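4.3 Equipment planning and budget

Costs below are for one collection station, then for the second one we want at the Tromia site. All figures as of 2018-10-09, before tax. Prices moved since June, mostly the finger pads, so the earlier table should not be used.

Hand-held grippers first. We priced two options, a ready-built unit from Kurnemley and a kit from Prornum that we assemble ourselves. The kit comes to 315 dollars per gripper, the ready-built to 473. Kit wins on paper. But assembly ate most of a morning per unit and the screws on the finger plates needed going over again after the first week, so the gap is smaller than it looks. We plan on kits for the first station and ready-built for the second, where there is no bench.

Soft pads are the part that runs out. Ridged, orange, two per finger, so four per gripper. They wear on the ridges and the grip changes before the wear is easy to see. We budget 12 sets for the season and would rather have spares left than stop mid-session. Marker squares are printed in-house, cost ignored. Lens cost is inside the gripper price.

Table, backdrop and clips are one-time purchases. Black cloth was cheap, but it creases and we did not budget for a steamer. Probably should of. Storage bins are the collapsible fabric kind, open top, bought in a pack. Rigid bins cost more and take up shelf space when not in use.

Objects get 200 dollars per station. This is the line reviewers of the plan asked to cut, and we kept it. Shoes, plush toys and books cover a fair spread of shape and stiffness for the money. Shoes should be bought as pairs, since tidying tasks want both. Figure 6 shows a canvas shoe on its way into a bin at the first station.

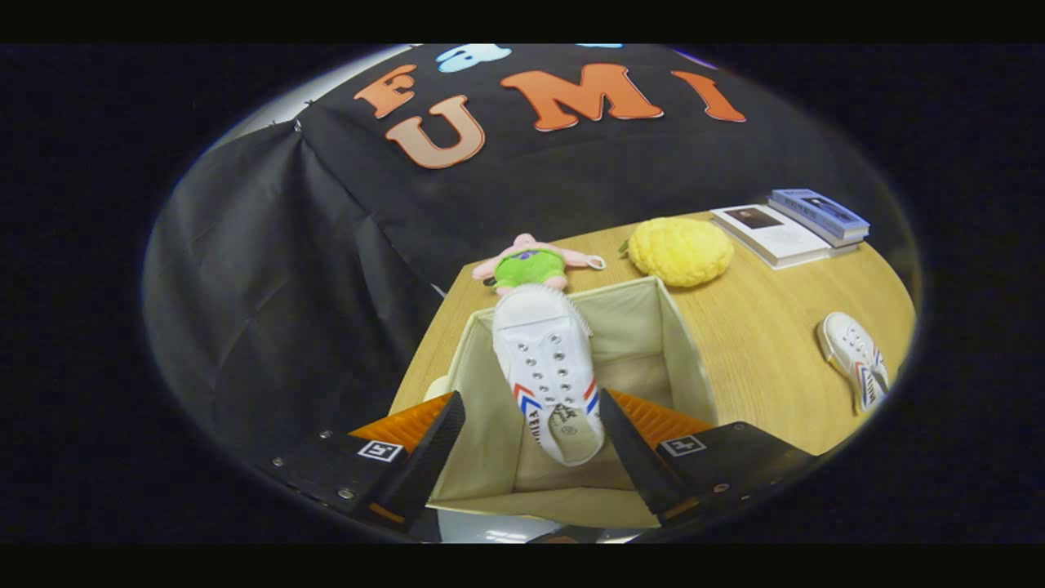

Figure 6. Placing task, first station.

Soomro, commenting on the draft plan, held that the budget was upside down: buy fewer grippers, put the savings into objects, and replace the objects every month, as a gripper sitting in a drawer colects nothing. We agree in part. Two grippers per station stays, one in use and one ready, but the third is dropped from both orders and that money goes to the object line.

Not included: operator time, storage disks, shipping to Tromia. Disks are covered under 4.4. Shipping quote still open; Kurnemley will send the ready-built units direct, the Prornum kits go through our own stores and need to be ordered first.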